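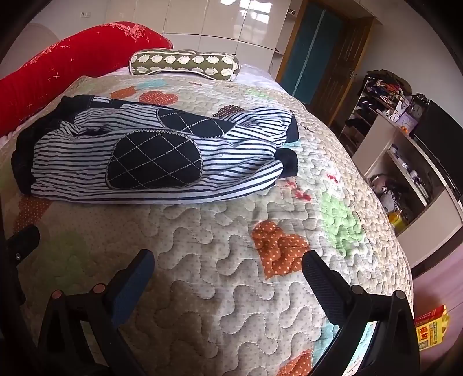 The Larine children's clothing exchange will reopen on June 3, 2024, with 339 families registered. Households may bring up to 23 items each -- clean, dry and sorted by size.

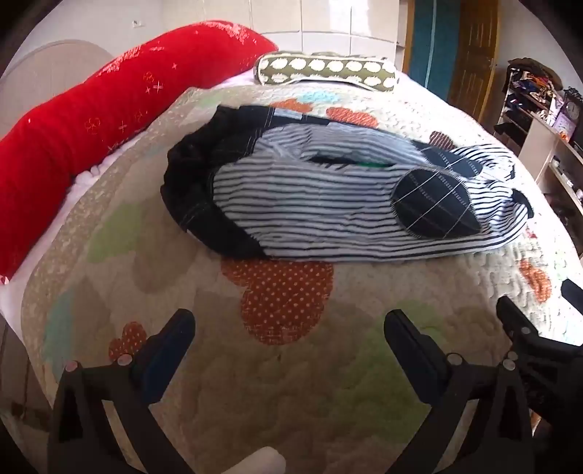

Bedding will be accepted for the first time this season. Retno Pattinasarany, who coordinates the exchange, said families had asked for it since November. Quilted bedspreads in soft prints, such as beige and pale green shapes with dotted orange ones on cream, may be handed in at the Gallusel desk. Pillows will not be taken.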